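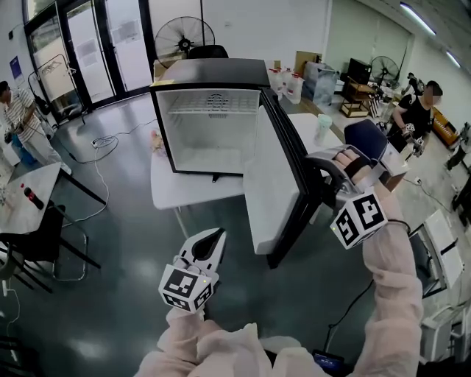 Home Current Issue Archive Authors Search

3.2 Adhesion of slag glass to silver settings

The second part of the study concerns the bond between the stone and the metal. Slag glass from the Nernamora smelter is dense and takes a good polish, but it breaks easily when a claw is pushed over its edge. For this reason the Kazlauskienė workshop, which made all the pieces for the Lokia collection, prefers a closed bezel with a thin layer of epoxy under the stone. We wanted to know if this layer remains sound when the jewelry is worn in a cold climate and then brought indoors.

From the 2,753 cabochons cut for the collection we selected 207 with a flat base and no visible bubbles. They were set in sterling silver by the same bench jeweler. The bases of one group were left polished, and those of the other group were roughened by hand with abrasive paper before gluing. All pieces then rested at room temperature until the epoxy was fully cured.

Each piece passed through 12 cycles between a tabletop refrigerator (Figure 2) and a drying cabinet held at 70 °C. We are aware that the upper temperature is higher than what a ring meets in daily life. It was chosen to shorten the test, and the results should be read with this in mind. After the last cycle the stones were examined under a loupe, and the bezels were opened on the pieces where a gray line could be seen at the border.

The polished bases lost contact more often than the roughened ones, mainly near the edge of the stone. In the roughened group the separation, when present, was found between the epoxy and the silver - a place where the workshop had not expected it. We suppose that traces of polishing compound stayed in the corners of the bezel. No stone fell out of its setting during the test.

Color did not change to the naked eye in either group. The darker stones from Osturia, which contain more iron, were not included here and are treated in Section 3.3.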